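Morkar Slate 2 review: a tablet I keep reaching for

Posted December 23, 2025

I should say at the start that I didn't think I needed another tablet. I had a perfectly decent old one that lived down the side of the sofa, and it did recipes and the odd film without much fuss. Then my friend Ritu Malhotra bought the Slate 2 in May, talked about it all through lunch, and by the time the coffee came I was more or less doomed. I've had mine for 15 weeks now, which feels long enough to say something useful.

The first thing you notice is how light it is. I read in bed a lot (too much, probably) and with the old one my wrists would give up before the book did. With this I can get through several chapters and still be comfortable. The corners are nicely rounded too, so nothing digs into your palm, and the matt back doesn't pick up every fingerprint in the house. 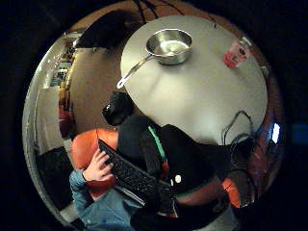 Battery life is where I've been happiest. Morkar makes some bold promises and I always take those with a pinch of salt, but I charge mine every third evening and I'm not a light user. I do my emails on it, the shopping, a video call with my sister most mornings, and then the reading on top. Charging is by cable only, I'm afraid. If you've got used to dropping your phone on a pad and walking off, you'll miss that, and I do wish they had found room for it at this price.

The screen is lovely indoors and only fair outside. I took it on the train to Nirnavthorpe one bright morning and spent most of the journey tilting it about to get away from the glare! Turning the brightness right up helped a bit, though it ate into the battery.

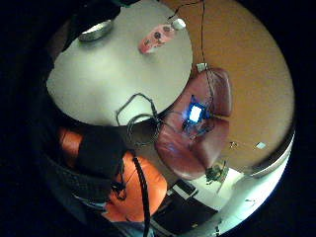 The round table, with the silver dish near the top and the orange wall over to the right.

Now, the software. It runs Zurnavus, which I hadn't used before, and it took me a good week to stop swiping the wrong way. Once it clicked I grew rather fond of it. You can have two apps side by side and drag a picture from one to the other, and it does so without any stuttering. The app shop is on the thin side, and my bank still isn't in it, so I use the website for that.

Sound is good for such a slim thing, warm and clear for voices, a little thin for music. Peiyu Xu has the Pretorius equivalent and we played the same song on both. Hers won, and I was gracious about it.

I'd buy the Slate 2 again, and I'd get the folding case with it, as the tablet won't stand up by itself. If you mostly watch films in the garden, try one in a shop first.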